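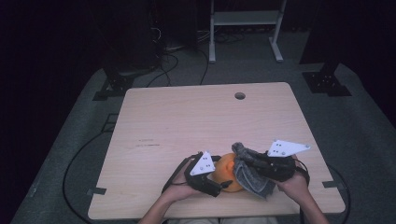 Shared Workspace and the Case for a Plain Rule

Opinion, by Karine MacDonald

The town of Cirnton owns more meeting and work space than most residents realize. Between the library annex, the former Grewal building and the upper floor of the recreation center, there are 48 rooms that can be reserved by the public at some point in the week. The policy governing their use was written when there were far fewer of them, and it has been amended so often that the staff who apply it no longer agree on what it says. Council is expected to take up a revised policy in October. It should adopt a shorter one.

The present policy sorts every applicant into a category: resident group, non-resident group, registered charity, small enterprise, school, or other. Each category carries its own fee, its own booking window and its own insurance requirement. A parent group that meets to mend school uniforms is a resident group. If the same parents sell three of the mended jackets to pay for thread, they become a small enterprise, and the fee rises accordingly. The distinction may have made sense on paper. In practice it asks front desk employees to judge the purpose of a gathering from a one-page form, and it rewards applicants who have learned which words to use.

Sheldon Paquette, who managed bookings at the annex until his retirement, kept a tally of inquiries in his last full year. He recorded 2663. By his account the largest share did not concern whether a room was free. Callers wished to know which category they belonged to, and many called a second time after receiving a different answer from a different building. A public service that spends its hours in this way is not being used well, and the cost does not appear in any budget line.

The draft revision, prepared by Kendra Arsenault of the town's property office, would keep the categories and add explanatory notes to each. This is a careful piece of work and it answers the questions that have been raised with her office. It does not, however, address the difficulty. Notes of this kind tend to produce further notes. The town of Revach followed the same course several years ago and now maintains a booking guide longer than its zoning summary.

A simpler approach is available. Rooms should be priced by size and by hour, with one rate for everyone and one reduction for groups that cannot meet it. The reduction should be granted on request, without proof, up to a fixed number of hours in each season. Some applicants will claim it who do not need it. The loss would be modest, and it should be weighed against the staff time now given to deciding who is deserving.

Two objections deserve a reply. The first is that a single rate would favor commercial users, who can book early and pay without difficulty. This concern is fair. It can be met by limiting any one applicant to a set number of advance bookings, a limit that applies equally to a choir and to an accounting firm. The second objection is that the town would lose revenue. Mélanie Gagnon, in her submission to council, estimates the shortfall at $3000 a year. I accept the figure. It is less than the town spends on printing the current forms and guides in two formats — neither of which most applicants read.

There remains the matter of furniture, which the draft passes over entirely. Tables and chairs are moved between rooms by whoever needs them and are seldom returned. A group that reserves a room for ten may find seating for four. The policy should state what each room contains, the list should be posted inside the door, and the group leaving should restore the room to that list. No fee schedule will compensate a group that arrives to find nowhere to sit.

Public rooms are paid for by all residents, including those who will never reserve one. Those who do should be able to learn the price, the hours and the contents of a room from a single page. I urge council to return the draft to the property office with that instruction, and to defer the vote until the page has been written.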